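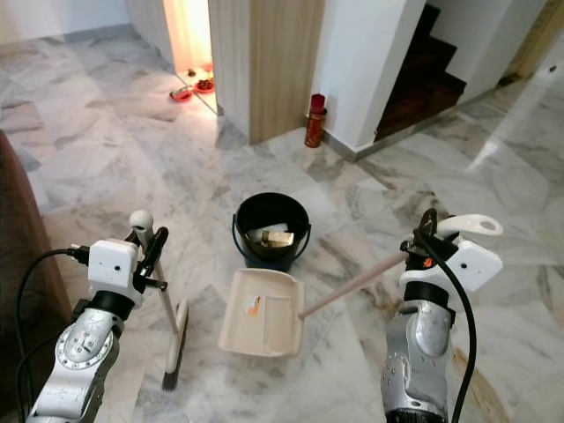

Broom and dustpan out on the marble tiles.

I'd promised myself I wouldn't start by asking about the worst thing she's ever found under a bed, and I lasted until the tea came. "A ham," she said. "A whole one, on the bone, in a pillowcase. In July!" She has cleaned holiday lets in and above Wodgate for most of her working life, she asked me not to use her name (half the owners read this site, apparently), and she is the best company I've had in a café in months.

We met at Skulluretti on the harbour, where she has the corner table after her morning shift and they bring her a toasted teacake without asking. Changeover is ten till four. That's the gap between one family leaving and the next one pulling up with the bikes on the back, and on a bad day in the summer holidays she has three houses to do in it.

"People think it's the bathrooms," she told me. "Bathrooms are easy, bathrooms are all hard surfaces. It's sand. Sand gets in the toaster. I've had sand in a kettle, and I'd love to know what they were up to."

So how does she start? I had assumed hoover first, since that's how I do it at home (badly). She looked at me with real pity. Windows open, beds stripped, the first wash on, and then she sweeps, every hard floor in the house, before a single drop of water goes anywhere. "You put a wet mop on a sandy floor and you've made a beach. Sweep it, pick it up, bin it, then look at it again from the other side with the light coming at you. There's always more."

She's fussy about brushes, too. Nothing too stiff, nothing that sheds, and a dustpan with a long handle if you've got any sense and want to keep your knees. She won't have the sort that clips together in the shop, having lost the clip off every one she ever bought. Vacuum cleaners she puts up with. The one at the big house in Zaltley weighs as much as a calf, she says, and has to be talked up the stairs.

I asked her about money, because I'm nosy and because everybody who stays in these places pays a cleaning fee and wonders where it goes. She laughed for quite a while. One owner charges guests £50 a stay and was passing on rather less than half of it, until she found the listing on her nephew's phone and had what she calls a little chat. She gets the lot now. For the past few years most of her bookings have come through Omoregie, the letting agency on the hill, and she's fair about them. They pay on time. They also send her a form after every clean with 5 stars at the bottom for her to rate her own work, and she has given herself full marks every single time.
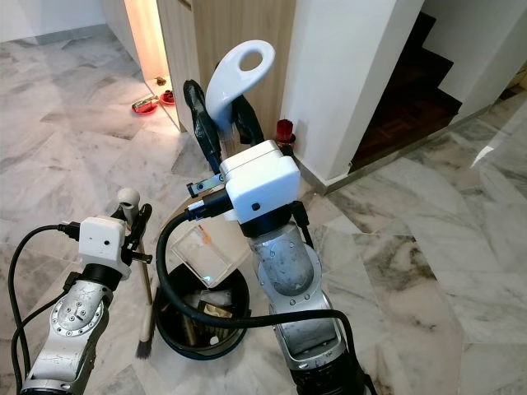 Then there are the notebooks, which I hadn't known about. She writes up every changeover, a line or two each, and when she added up the ones for the Zaltley house over the winter there were 764 of them. She'd brought the latest along in a freezer bag. "Lovely family, left milk." "Never again, glitter." "Dog, they said no dog." I could have read it all afternoon. There's a page near the back that just says "WHOSE TEETH", underlined, and she wouldn't tell me how that ended.

Do people leave the places nicer or nastier than they used to? Nicer, she thinks, on the whole. They strip the beds even when you'd rather they didn't, as the sheets get rolled up in wet towels and she has to unpick the lot. They leave notes. What's got worse is the stuff: half bottles of oil, six kinds of mustard, inflatable flamingos. She takes the unopened food down to the church hall and keeps the mustard.

She has been quoted £840 to get her van through its next MOT and is thinking about packing it in, or cutting back to the two houses she can walk to. I said the town would fall over. "It'd be gritty," she said, and asked for the bill.

One tip before she went, for anyone going away this September: take your shoes off at the door, and bang them together outside. Outside! She said it twice and made me write it down.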